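# Starkirel Hand Grippers, Wired Pair

Two hand-held grippers for recording two-handed table work, sold as a pair with a head camera mount.
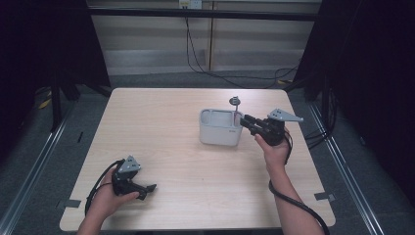

Marcelino Quintana wrote to us in May that his group at Onberg had dropped joystick control for small sorting jobs, and that new operators were recording usable takes on their first morning with the pair. He did ask for a longer cable.

The operator holds one gripper in each hand and does the job directly. Jaw opening and hand position are logged along with the head view, so every take can go straight into a training set. No robot is needed at the recording station.

## What you get

- Left and right gripper, black, with the gray triangular plate fitted on top
- Two cables, 8 ft each (longer ones to order)
- Head camera mount
- Fotow recording software, one seat
- Spare finger set

## Specifications

| | |
|---|---|
| Weight, each gripper | 900 g |
| Jaw force | Set by the operator's hand |
| Connection | Wired, both sides |
| Part number | 131 |

## Setting up

Use a plain table with room to move both elbows. Route each cable back along the forearm and leave some slack at the wrist - a tight cable pulls the gripper off line. Run the jaw calibration again after changing fingers.

For a first set we suggest one task and 1,000 takes, with the objects moved between takes. Discard a take only if the recording itself failed. Slow grasps and second tries are worth keeping, but tag them.

Orders and cable lengths: Manikandan Naidu, Starkirel sales desk.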